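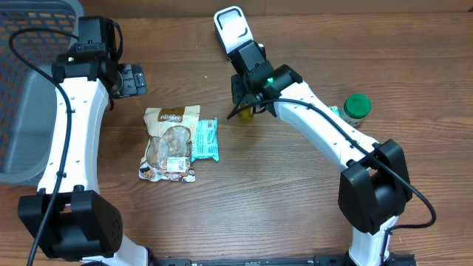
The grey basket, with the green-lidded jar and the other bits on the table.

Re: [predlow-kitchen] Baskets for the dry goods shelf

Last month somebody wrote:

> Has anyone found a basket that fits the shelf over the worktop?
> The old wire ones let small packets drop through and I am
> tired of picking stock cubes up off the floor. Also, do we keep
> jars in with the packets or give them their own place?

I have gone over to plastic ones. The one in the photo has a rounded rim and a smooth panel in the bottom, so small packets stay where you put them. There are openings in the sides, but I have not lost anything through them yet. I got six from Drisska in December and they wipe clean with a cloth.

Check the depth before you buy. The shelf at the Predlow kitchen takes 227 mm from front to back and not much more. The next size up sticks out and catches your sleeve.

On jars — I would keep them apart. A jar in with packets ends up on its side, and then the packets at the bottom get crushed. Mine stand in a row at the left end of the shelf, lids facing out. Packets go in the basket upright, oldest at the front. Anything already opened gets a clip and goes on top.

I empty one basket at a time onto the table, wipe it, look at the dates and put everything back. It takes less time than doing the whole shelf and you can stop halfway.

The list of what goes where is still the Gudeta one, page 97 of the old folder. It has rice down twice and no entry for soup, so if somebody is retyping it please put that right. I can bring the folder in if it is wanted.

Does anyone still use the Merkalon labels? Mine peel off plastic.

Last updated: December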